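Visitor Safety Walk-Through, Skuvholm open day, robot tables
Filled in by: Vaughan Hinds
For: Mechthild Ortner, Tveit
Day: Thursday, doors at 9, last demo at 4:30

Marks used: OK / FIX / OPEN. Anything marked OPEN I could not settle on the day and I'm not going to pretend I did.

1. Barrier in place before power on
FIX. A strip of floor tape is a suggestion. Kids stood on it at the first demo, and two adults leaned over it to get a better look. Put up posts and a rope, or a low panel.

2. Stop button within reach of the presenter
OK. Patricio Valcárcel had it by his left hand for every run I watched. I asked him to press it twice and the arms quit both times.

3. Stop button within reach of anyone else
FIX. There is only the one. If Patricio turns to answer a question, he has his back to it.

4. Both arms treated as live
OPEN. The handout says the arms "work side by side safely." I would like to know who decided that. They share one tabletop, and visitors watch whichever arm is moving and forget the other.

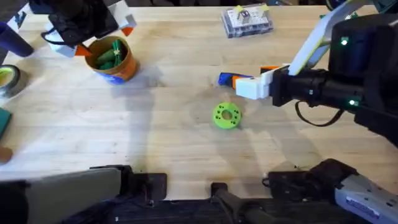
Drokik's sheet gives a reach for a single arm. It gives nothing for two, and I was told the software keeps them apart. Fine, but I want that on paper with a name under it before the August session.

5. Cables clear of moving parts
FIX. Check cable slack at full reach and again with the wrist turned, before each demo. The loop on the black housing and the cable hanging under the wrist both need to be on that check. It got done in the morning and skipped after lunch.

6. Mounts tight at table edge
OK at 9, not rechecked. Write the time next to the initials from now on.

7. Demo items suitable
OK for the soft toys, which can't hurt anybody. Small loose parts should stay in a closed box when children are near. The lime-green disk is fine if it stays on the table, and it should not be handed around between runs while the arms are powered.

8. Claims made to the public
OPEN, and I know this isn't usually on a safety sheet. The poster from Zinness says 1000 picks without a miss. I asked for the log and got a page covering 141. People who believe a machine never misses will put their hands near it, so I count this as safety. Take the number off the poster or bring the rest of the log.

9. Hands off the table during runs
FIX. One man reached in to straighten a piece that he thought was crooked. Patricio stopped the run, to his credit. Say the rule out loud at the start of each demo. Right now it's on a card in small print.

10. Pinch points explained
FIX. "The fingers are gentle" is not an explanation. The pads are ridged so they grip, and the wrist and joints behind them are a bigger worry to me than the fingertips. Show people where not to put a hand.

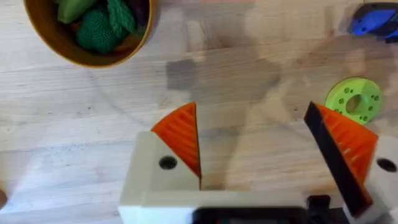
Ingeborg Imhof thinks I'm being hard on a tabletop demo. Her comment on the draft was that the arms are slow, the loads are light, and a rope would make the whole thing look more dangerous than it is. She would settle for the spoken rule and a second person at the table.

I'll take the second person. I still want the rope. Slow was also the word used for the old conveyor.

11. Headcount at the table
FIX. Limit was posted as 9. I stopped checking it when the back row started standing on chairs.

12. Exit path
OK, after the coat rack was moved.

Result: 3 OK as found, 1 OK after correction, 6 FIX, 2 OPEN. Items 1, 3 and 9 to be done before any further public demo. Wendelin Marti has the key to room 49, where the posts are kept.

V.H.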